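Right, a thread about storage, because I have spent my whole afternoon on it and somebody has to hear about it. Mostly shelves. Some fridge. (1/17)

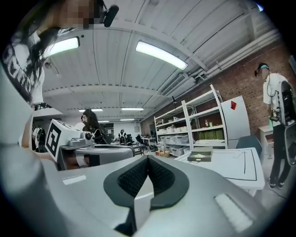

Yasmine Abdel Hamid replied before I'd even typed the second post: please tell me you're going to do something with all that empty space on the upper shelves, you could fit half a kitchen up there.

Yasmine, I am getting there! The tall white unit against the brick wall is the thing I'm keenest on in the whole room. It's metal, it's narrow enough to sit next to the fridge, and it's the first shelving we've had in Skorncombe that doesn't lean when you put a hand on it. (3/17)

The old one was a hand-me-down and it leaned from the day we got it. We had a folded beer mat under one foot, then two, then a bit of a roof tile. I don't miss it. (4/17)

So, the bins. White ones on the lower shelves, green boxes on a middle shelf. I'd love to say this was a colour scheme I thought up in the bath but the shop only had so many of the white and I needed something by teatime. (5/17)

I've come round to it though. Green is for things that belong to a job that's still going. White is for everything that just lives here: tape, cable ties, cloths, spare batteries, the good scissors. When the job's done the green box gets emptied and goes back on its shelf. (6/17)

Ecaterina Furtună wants to know if people stick to it. Mostly! There was one bad week in March when I found teabags in with the batteries. I have my suspicions and I'm saying nothing in public. (7/17)

Heavy things low down, please, whatever else you do. I used to keep the toolbox at head height, as I liked being able to see it. Then one day I pulled it towards me with one hand while holding a mug in the other. The mug was a nice one. (8/17)

I paid 59 quid for the unit, second-hand, from a shop that was closing down. The Mokwood one I'd been looking at for months was 349 and I couldn't make myself do it. For that money I want it to put the bins away by itself. (9/17)

(Delivery was extra and the man wouldn't bring it past the front step. Three of us carried it in sideways. If you're buying one, measure your door, then measure the thing again WITH its feet on. Ours came off, thank goodness.) (10/17)

Now the fridge, next door to it. It's white, it's got a red diamond-shaped sticker on it, and I'd been wanting the two of them side by side for ages. Lunch goes in the fridge, the bits that go with lunch go near the fridge, and you aren't walking across the room with a fork in your mouth. (11/17)

House rule on the fridge is that your name goes on it or it's gone at the end of the week. I wrote this on a card and then lost my own soup to it. Leek and potato, a big tub as well. I'm still a bit sore — fair's fair, I suppose. (12/17)

Black tape on the white table next. Big fan of tape on tables! You can mark out where a thing goes, and when it wanders off you can see the gap straight away. Get the sort that peels without leaving gum behind. I bought a cheap roll from Dobre once and spent an evening rubbing at it with cooking oil and an old sock. (13/17)

Trays are the other half of that. One dark grey tray, one thing you're busy with, and if you need the table for something else you lift the lot. I use the same trick at home for post, keys and the endless screws that turn up in coat pockets. Any tray will do. Mine at home is the lid off a biscuit tin. (14/17)

Things I'm less pleased with. There's a cardboard box on the floor below the shelving and I know what I think about boxes on floors. You put one down for five minutes and by the next morning it's furniture. Also the small white side table by the wall hasn't got a proper job yet, so it'll be collecting mugs before long, mark my words. (15/17)

To answer Yasmine properly: the top shelves are staying light. I've been told to fill them by three separate people now and I won't. The last unit had 557 things on it when we cleared it (yes, I counted, it was raining and I was cross) and I'd say I knew what a quarter of them were for. There were 9 tape measures. Nine! I'd bought another one that same week, couldn't find any of the others. If I keep the high shelves nearly bare I've got somewhere to put things down when I'm sorting the rest. (16/17)

Next job is labels. Trindent do a little printer that I've wanted for a year, Ecaterina swears by masking tape and a marker, and I've got half a roll of masking tape in the drawer, so I think I know how this goes. If anyone has labels that stay stuck to a plastic bin through a summer, send me the name of them please, I'm off to move that box. (17/17)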